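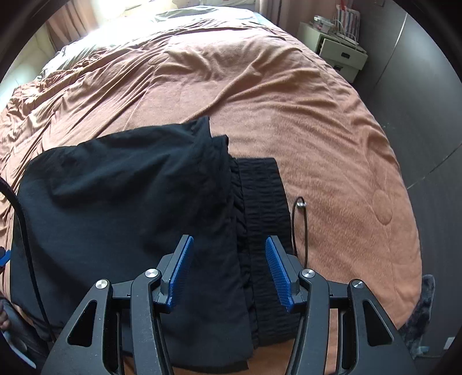 Skaltano Soft Blanket, bed size, peach-brown

Item 1116
In stock, ships from the Prindach warehouse

Back in stock after running out over winter. Same colour as the last lot, no change to the weave or the backing. If you bought one in June and want a second to match, it will match.

Big enough to cover a large bed with some over the sides. Soft both faces. Peach-brown, closer to brown under a warm globe, more peach near a window. Not a pink. We get asked.

What it's like to use

Medium weight. Fine on its own for most of the year, put a doona over it when it gets properly cold. Doesn't slide about on cotton sheets. Does slide a bit on sateen. Pulls flat in one go, handy if the bed is also where the washing gets folded, which at our place it is. Dark clothes show up well against it so you can find the black shorts and the black trackies without turning a light on.

Lint: some in the first two washes, then it settles. Wash it by itself those two times. Don't fold black stuff on it untill you've done that, elastic waistbands and drawstring cords pick up fluff like nothing else. After that no dramas.

Drawstrings with a metal bead or toggle on the end, tuck them in before you drag clothes across. Pile is short but a snag is a snag. If you do get a pulled thread, snip it, don't yank.

Washing

Cold, gentle, 30 degrees at the very most
No softener, it flattens the pile
Line dry in shade, or tumble on low
No iron
Shake it out while it's still damp, then once more when dry

Needs a decent sized machine. If yours is a small front loader take it to the laundromat, a jammed blanket won't rinse properly and comes out stiff.

Other sizes and colours

Skaltano throw, peach-brown, item 874. Same fabric, couch size. In stock.
Skaltano bed size, charcoal. Sold out, more coming, no date yet.
Skaltano bed size, cream. Discontinued. Please stop emailing about the cream, we miss it too.

Goes with

Mihăilă flat sheets, any of the greys
Skandau under-bed drawer, takes the bed size folded in thirds then rolled. Folded in quarters it wont shut.

Price

$137, postage included to metro addresses. Regional is extra, shows at checkout once you put your postcode in. Throw is priced on its own page.

Returns

30 days, unwashed, in the bag it came in. Colour not what you expected is a fine reason. Washed ones we can't take back unless there's a fault. For a fault send a photo of the spot and one of the whole blanket, plus your order number, and we'll sort a swap.

Orders in before noon go out same day. Seconds (small pile marks, loose hems) get listed on the clearance page when we have them, at the moment we don't.

Page updated 22 April 2020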